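Scouring pad

A scouring pad is a small, flat piece of rough material used for scrubbing dishes, pots, stovetops and pretty much anything else that has food welded to it. I've been writing up household bits and pieces for the Pralladmont Home Pages for a fair while now, and this is the entry I get the most mail about, which says something about our readers (lovely people, very clean pans).

Names

Depending on where you grew up you might say scourer, scrubber, scrubbie, green pad or just "the rough one". My nan called every one of them a scratcher. In this article I'm sticking with scouring pad, and I mean the flat fibre kind. Steel wool and those curly metal balls have their own entry, and so does the sponge, although the two-sided sponge with a scouring layer glued to one face gets a mention further down because I couldn't bear to leave it out.

What it's made of

Most flat pads are a nonwoven web, usually nylon or polyester. The fibres are laid down every which way in a springy mat and then bonded with resin, and in the tougher grades the resin carries fine abrasive grit. That open tangle is why a pad rinses out better than a cloth does, and also why one grain of rice can live inside it for a week. You can get plant fibre versions too, made from loofah, coconut or sisal. I like the loofah ones for glasses and veggies, but they go soft on me very quickly.

Colour and roughness

Colour is a rough guide to how harsh a pad is, though makers don't all follow the same system, so read the packet. White is generally the gentlest, green is the everyday kitchen grade, and brown or black ones are meant for griddles and workshop jobs. 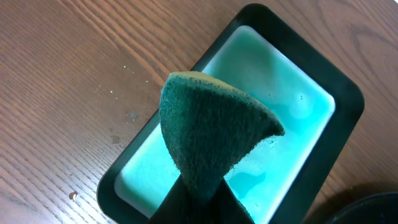

Soaking is where people write in to disagree with me, so I'll set out how I do it and you can make up your own mind. I fill a shallow tray with warm water and a small squirt of detergent, drop the pad in and leave it while I scrape the plates. A tray beats the sink for this, in my opinion, as you use far less water and you don't lose the pad under a saucepan. Green pads are stiff enough to hold a shape when you pinch them at one end, so the loose end fans out into a curve with a pointy corner, and that corner is the best tool in the kitchen for getting along the rim of a baking dish! A black tray with rounded corners and pale turquoise liquid in it looks quite smart on a wooden table, but do wipe up the drips if you're fond of the timber.

Where not to use it

Keep a green pad away from non-stick coatings, acrylic, polished stainless steel, gold-rimmed china and your good glasses. I took the shine off a kettle in January and I still see it every morning. Enamel is usually all right with a white pad and a light hand. Cast iron is an argument I'm staying out of, except to say that Dela Asante, who edits the cookware entries, scrubs hers with a pad and hot water and it looks marvellous.

Cutting and shaping

Plenty of people cut a new pad in half, and I'm one of them. Kitchen scissors do the job, though the grit will blunt them eventually, so keep an old pair for it. Two halves last me longer than one whole pad, probably because I stop using the full-sized one as a glove. The Frimpong catering range is sold as a long roll for exactly this sort of thing, and Adjoa Agyeman tells me the kitchen at Clesisgate got 104 pads out of theirs.

Care and replacement

Rinse it, give it a proper squeeze, shake it and stand it on its edge to dry. Lying flat in a puddle is how it gets that smell. A pad that has gone limp or slimy, or is leaving bits of green behind in the sink, has had its day in the kitchen, but it can still go out to the shed for flowerpots and barbecue tongs.

Most synthetic pads can't go in the kerbside recycling, and they do shed small plastic fibres as they wear, so if that bothers you (it's starting to bother me) have a look at the plant fibre ones.

Two-sided sponges

These have the scouring layer bonded to a block of foam or cellulose. They're handy, but the foam nearly always gives out first. I peel off the rough side and keep using it.

See also: Dish brush; Plikwood draining rack; Sponge; Steel wool; Washing-up water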